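The night the belt slowed down

When I first went to the Jotberg returns hall, I arrived far too early, as I always do, and so I stood in the car park with a flask and watched the early shift go in. They went in talking. I mention it because I had spent the previous evening reading about workplaces where robots had been brought in, and I had half expected a sort of procession.

Jotberg takes back reusable cups and tableware from canteens, festivals and sports grounds, washes them, checks them and sends them out again. The hall at Plallstead is the largest of its 3 sites, a long low building beside the ring road, with the washing machines at one end and the sorting belts at the other. Salma Abdel Rahman has worked on those belts for 15 years and now leads the early shift. She can tell from across the hall, by the sound, whether a load has been stacked properly (there is a kind of chatter when it hasn't, she told me, and after an hour I could very nearly hear it too).

The work used to go like this. Cups came along the belt, and a person picked each one up, turned it, looked for cracks and stains, and dropped it into one bin or another. In September, when the festival stock comes home all at once, there were people doing that for a whole shift with only the breaks to separate one cup from the next. "You dream about them," said Mervin Caron, who did it for longer than he cares to remember. "My wife used to say my hand was going in my sleep."

The first arm was installed in the spring, part of a system called Tanoli, and it was not loved. It was slow. It stopped whenever a cup came along on its side, and somebody had to walk over and set things right, and meanwhile the people on the neighbouring belt got whatever it had missed. Aqeel Kiani, the engineer who looks after it, is very frank about those weeks. He had been told to keep the belt at its old speed, and he did, and every evening he went home with a headache. Then one night he turned the speed down without asking anybody, and the stoppages fell away, and in the morning he owned up to it. The belt has stayed slow ever since. Salma says it was the best thing to come out of the whole business, and she says it with some feeling, having asked for a slower belt for years.

What has changed for the people is a longer story, and it depends on whom you sit next to at lunch. Mervin has moved to repairs, where he mends crates and trolleys, and he likes it a great deal. Nikau Sutcliffe, who is younger and joined only last year, spends his mornings teaching the arm, which means trying different grips and approaches and noting what it makes of them. On the day I followed him round he got through 1,822 attempts, all logged, and he was rather proud of that, as the usual target is 1,000. But he also told me he misses the belt a bit. You could talk on the belt — really talk, for hours — and at the teaching bench you have to concentrate.

I have thought about that remark quite often. The sorting line was dull work, and hard on the wrists and shoulders, and I met no one who wanted a full shift of it back. All the same, it was where new starters got to know everyone, and where people heard who was moving house and whose daughter had passed her driving test. Salma has brought in a long shared tea break to make up for it, and it does help, though she had to argue for it at two meetings.
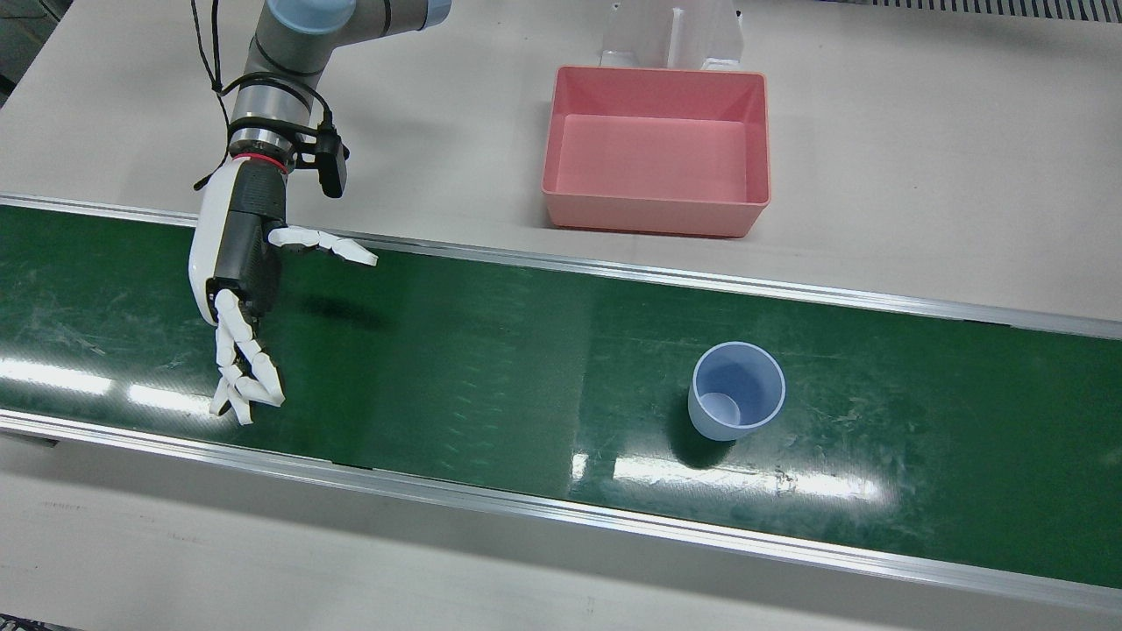
Has anybody lost their job to the arm? Jotberg has made no one redundant at Plallstead, but when two sorters retired over the summer their places were left unfilled, and the staff have certainly noticed.

Ming-te Mak, who manages the site, didn't try to wriggle out of it when I brought it up. She has promised that anyone on the belts now can train for another post on the same pay, and she has put it in writing, at Salma's insistence. What she can't promise is how many posts there will be once the sister site at Grukmont gets its own arm. She would like the Plallstead people to go over and help set it up, partly so that Grukmont starts with a slow belt from the first day.

Nikau has already put his name down. Mervin hasn't — he has a trolley with a bad wheel that he wants to get to the bottom of first, and he took me over to see it before I left, and we spent a good while on our knees looking at the bearing.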